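Subject: Re: Mole trapping on the Hirnberg side, June round

> Can someone tell me whether the lower meadow at Hirnberg is being done this time? We had fresh hills along the ditch again and the hay contractor is asking. Also, what do we charge if the customer cancels after the traps are set?

Yes, the lower meadow is in. We start at the ditch and work up to the road. Last round we set 293 traps over both sites and the ditch runs were the busiest, so please don't rake the hills flat before we get there. We need to see which ones are fresh.

If they cancel after setting, they pay the setting visit and one collection. Same as at Sundton.

Other points for this round:

- Traps get checked every day before 10 am. If you can't make your check, post here the evening before.
- Flag every trap. The 20 we lost at Sundton were all unflagged, and the mower found two of them.
- The Van Damme invoice for new barrel traps came to 1,551, carriage included. Don't order more until the old ones have been cleaned and tested.
- Gonance wants no work within sight of the farm shop during opening hours. Park behind the barn. 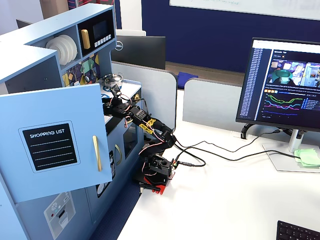 - Record sheets: one line per trap, with the run depth. Trap numbers now go up to 962, so the old sheets with three boxes still fit.

On the rats under the henhouse, that is a separate job and needs its own site visit. I'd leave the bait boxes alone until then. Tell the customer to lift the feed off the ground at night and shut the bin.

Sheets back to me by the end of the round please.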